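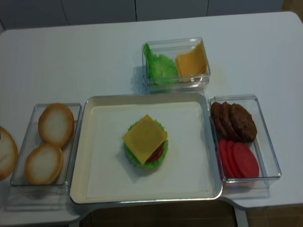

Do I need kitchen experience to apply?
None at all. You need two hands, some patience and a willingness to have opinions about play food.

Cledov is looking for 30 adults to spend an afternoon building toy hamburgers at our Grultik workroom in November. You sit at a white table, you stack lettuce, tomato and cheese in whatever order your conscience allows, and you tell us which pieces slide, stick or annoy you. Then you sort everything back into its containers, a step our own staff would like to see taken more seriously.

Sessions run 20 minutes each, with breaks. Pay is $200 for the afternoon, plus lunch. Lunch is real.

You should be 18 or older and comfortable sitting for a while. Former burger cooks are welcome but will be asked not to coach the others – we tried that once and it got heated.

To sign up, write to Tyyne Pitkänen at Cledov, Room 1284, and mention any afternoons you can't make. Please don't send a recipe.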